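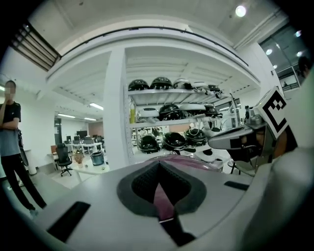
View from one of the hand-held grippers, with the helmet shelves behind.

Hand-held grippers: first comparison, June

The comparison of the two hand-held gripper builds is now far enough along to report. Dagný Norðdahl set the test plan and Hjalti Baldursdóttir ran the logging. Both builds use the same parallel linkage and the same marker cubes. They differ in the finger pads and in the controller that reads the jaw encoder. Build A has the Dratix pad set and the Siregar controller board. Build B has the Skinthorpe pads and our own board, with the firmware carried over from last year.

Each build was used for the same list of tabletop tasks: lift and replace a small item, open and close a lid, move an object from one side of the table to the other, hand an object from the left gripper to the right. A trial was scored as clean if the object was not regripped and the marker track stayed continuous from first contact to release. Anything else went in the log with a fault code. We kept 1,927 trials after removing the ones where the operator stopped early.

The pads gave the clearest difference. The Dratix set has a softer face and held smooth, rounded objects with less closing force. It was worse on thin flat items, where the face folds before the edge makes contact. The Skinthorpe pads are stiffer and placed flat items more accurately, but operators squeezed harder on anything curved and reported tired hands sooner. Neither set showed wear that we could measure with the calipers in the lab.

Jaw width readings agreed well between boards when the jaws moved slowly. On fast closes the Siregar board lagged ours by 30 ms. The lag is constant, so it can be taken out in processing, but the offset has to be stored with each session -- the current file header has no field for it. Hjalti has added one to the draft format.

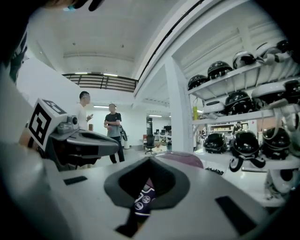
Can the pads be swapped between builds without a new calibration?
The pads can be swapped freely, but the jaw zero has to be set again each time. The two sets differ in thickness, and the old zero will give a wrong width at full close.

Tracking was the second part of the work. The wide-angle camera on each gripper sees the opposite gripper only when the two are turned toward each other, so the relative pose drops out during many one-handed moves. We ran the tracks through Vutorico, which fills short gaps from the inertial data, and compared the result with the head camera. Gaps shorter than 590 ms were filled with no visible jump. Longer gaps drifted, mostly in yaw, and the drift was larger when the operator turned at the waist.

Marker size matters less than we expected. Angle matters more. When a cube face is seen at a steep slant the corners are still detected but the pose flips between two solutions, and the filter then picks the wrong one for a few samples.
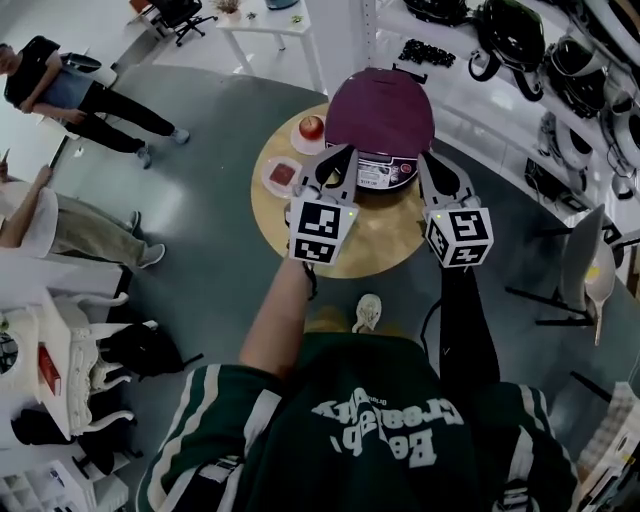 Limiting the solver to faces seen within a set angle removed most of the flips and cost very little coverage. That limit is now on by default in the processing script. Sessions recorded before the change should be run again, and the old outputs kept until Dagný has checked them against the head camera tracks.

Next steps are a third pad set with a soft face over a stiff edge, and a repeat of the fast-close test with both boards on one gripper. The repeat needs 10 operators, with at least half new to the device. Anyone who wants a slot should write to Hjalti and say which hand they prefer -- left-handed operators are short on the current list.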